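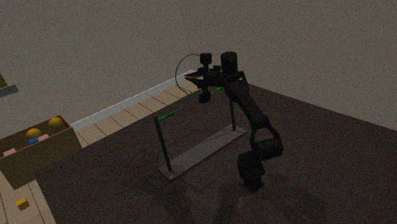 The simulated arm and the rod stand at Stinier.

I met the woman who runs data gathering at Stinier over a video call, and she was eating toast when she picked up, so we got along right away. Her group builds practice examples for a learning system they call Flevitz. They've collected 2,000 so far, all of them in simulation, and I wanted to know what a day of that is like.

"It's a lot of doing the same thing slightly differently," she told me. "You drive the arm through the task, you save it, you reset, you go again." On a good day she saves 31. On a bad day she goes for a walk.

I asked what makes an example worth keeping (I'd assumed any run that ends well would do). She laughed at me a little! "If I wobble for two seconds because I'm thinking about lunch, the system learns the wobble. It doesn't know that part was lunch."

So she watches everything back before it goes in. The reviewing takes longer than the driving, and she does it in the mornings with the sound of her building's elevator for company.
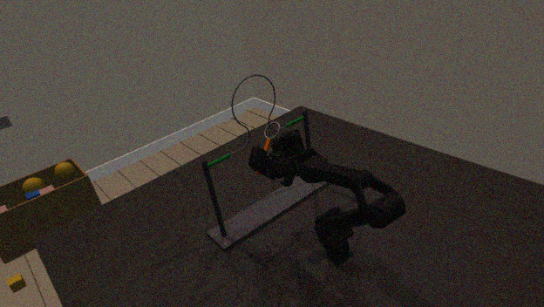
Lighting was the thing I most wanted to ask her about, because I'd read that these systems can get stuck on one look. She says they started changing it in January, after Flevitz did fine in a bright room and fell apart in a darker one. "We'd basically taught it one afternoon," she said. Now some views are as dim and grainy as this, with the arm close to a silhouette, and I had to lean into my screen to find the bit of orange at the gripper. She didn't — she's been staring at these for a long time. "If I can still tell where the fingers are, it stays in."

And the clutter, the box with the yellow balls and the little blocks? She likes having other stuff in view. "A real table has junk on it. Mine does."

Next up is a second batch with her colleagues at Iordache doing the driving, so the examples don't all move the way she moves. She's curious to see whose habits win. Then her toast was gone and she had runs to review, so I let her go.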